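海岛旅游承载量管理应当先于宣传推广

近年来，面积不足十平方公里的小型海岛逐渐成为旅游市场的热门目的地。各地主管部门普遍将游客人次列为首要考核指标，码头扩建、航线加密、民宿审批等工作均围绕这一指标展开。本文认为，对于此类岛屿，承载量的核定与公布应当置于推广工作之前，并具有约束力。

一、登岛人数不宜由航运能力决定

以弗拉索姆（Flatholm）岛线路为例，旺季期间单日登岛人数可达2000人，而岛上常住居民仅100余户，淡水依靠3座蓄水池供应。运营方戈肯（Goken）航运公司按照船舶核定载客数售票，程序上并无不当。问题在于，船舶能够运送的人数与岛屿能够接待的人数属于两个不同的概念，目前的管理办法却将二者等同处理。

每年5月至9月，岛上居民用水须分时段供应，垃圾转运船由每周一班增至每日一班，相关费用由地方财政承担。游客平均停留时间不足半日，多数人往返于码头与灯塔之间，在岛上的消费十分有限。以此换取的人次增长，其实际效益值得重新评估。 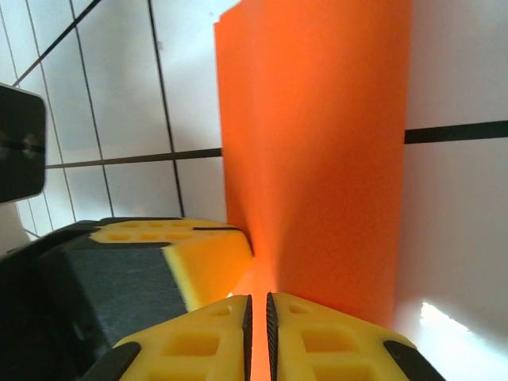 二、预约制度应当覆盖全部登岛渠道

部分岛屿已试行预约登岛，但往往仅适用于定期客轮，包船、游艇及旅行社团队不在其列。恩古巴内（Ngubane）湾的做法即属此类：客轮名额每日清晨放出后很快约满，同一日内包船却可不限次数靠岸。制度由此失去公平性，居民与散客均有意见。

较为妥当的办法，是由岛屿所在地主管部门统一发放名额，各类船舶凭名额靠泊，并为居民、居民亲属及从业人员单独保留通道。名额总数应依据淡水、污水处理及步道状况逐年核定，核定过程及所依据的数据一并公开。

三、收费的用途须予明确

对游客收取登岛费，本文原则上赞成。特拉尔蒙特（Tralmont）群岛自收费以来已历5年，所得款项并入一般预算，步道仍年久失修，候船厅亦未见改善。游客缴费后看不到变化，抵触情绪自然难以消除。登岛费应设专账，优先用于供水、步道养护和古建筑修缮，每年向社会公布收支。

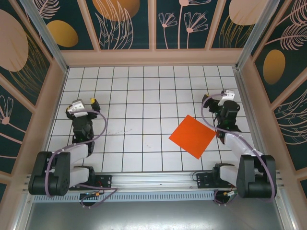 图2：方格白瓷砖地面上的橙色方形薄片

有意见认为，限制人数将损害岛上经营者的利益。这一顾虑应当认真对待，尤其是以餐饮和短租为生的家庭，在过渡期内可考虑减免相应税费。同时也应看到，游客集中于少数几个周末，经营者须为短暂的高峰雇工备货，其余时间则长期闲置。若将名额向春秋两季适度倾斜，并与航运公司商定淡季最低班次，经营收入有望趋于平稳。

建议有关部门在下一年度航线审批之前完成各岛承载量的首次核定，未完成核定的岛屿，暂缓新增航班。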